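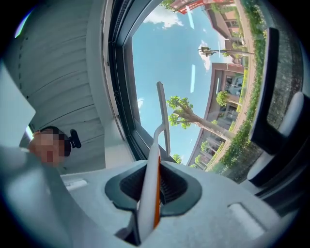
Boas práticas para recolha com garra de mão: o que pomos na norma interna?

Fórum Grameo > Automação > Normas e procedimentos
17 de setembro de 2025

marmelada_fria
Boa tarde a todos, e desculpem desde já o lençol. Calhou-me escrever a norma interna para as sessões com garra de mão aqui na Cinholm, e queria fechá-la antes de outubro. Tenho quatro pontos em rascunho e gostava muito de ouvir quem já passou por isto (mesmo que seja para me dizerem que está tudo torto!):

1. Cada sessão leva no máximo 20 minutos seguidos por operador, com pausa a seguir.
2. Caras de terceiros são pixelizadas antes de o material sair do posto de trabalho.
3. Junto a janelas, verifica-se a exposição e os reflexos no vidro antes de gravar.
4. Os dedos da garra são inspecionados na base, onde entram no encaixe de borracha, a cada 200 ciclos.

rola_do_telhado
Que bom ver alguém a pôr isto no papel. O ponto 2 para mim é sagrado, mas acrescentava o consentimento por escrito. Pixelizar a cara é o mínimo; a pessoa continua a ter cabelo, voz, maneira de andar, e os colegas reconhecem-na à primeira. Nós na Uibo pedimos assinatura a toda a gente que trabalha na sala, grave ou não grave.

torno_e_meio
Concordo com o consentimento, discordo dos 200 ciclos. É um exagero, com todo o carinho. Com os dedos brancos compridos, eu olho para a base a cada 1000 e nunca me arrependi. Se obrigas as pessoas a parar tantas vezes, acabam por assinar a folha sem olhar.

marmelada_fria
Percebo o receio, torno_e_meio, e já vi folhas dessas, todas assinadas com a mesma caneta à mesma hora. Mas os nossos operadores são novos e apanham a garra de todas as maneiras e feitios. Que tal 200 no primeiro mês e depois revemos?

torno_e_meio
Assim já assino. A sério, sem olhar é que não.

pinhal_14
Uma achega ao ponto 3: incluam a vista para a rua. Uma janela grande com prédios e um candeeiro de iluminação chega para alguém descobrir onde fica o edifício. No projeto Plokell tivemos de rever 14 gravações por causa disso, e foi uma trabalheira.

rola_do_telhado
Aí já acho demais, pinhal_14. Se tapamos as janelas todas, perdemos a luz natural e ficamos com dados só de sala fechada. Preferia classificar essas gravações como uso interno e seguir em frente.

pinhal_14
Pode ser, desde que a classificação seja feita no próprio dia. Depois fica sempre para depois.

marmelada_fria
Obrigada, meus queridos, isto ajudou imenso. Vou juntar o consentimento ao ponto 2 e a classificação ao 3, e ponho aqui a versão nova assim que a chefia a ler. Falta-me só decidir quem guarda as folhas de inspeção; se alguém tiver um modelo que funcione, mande!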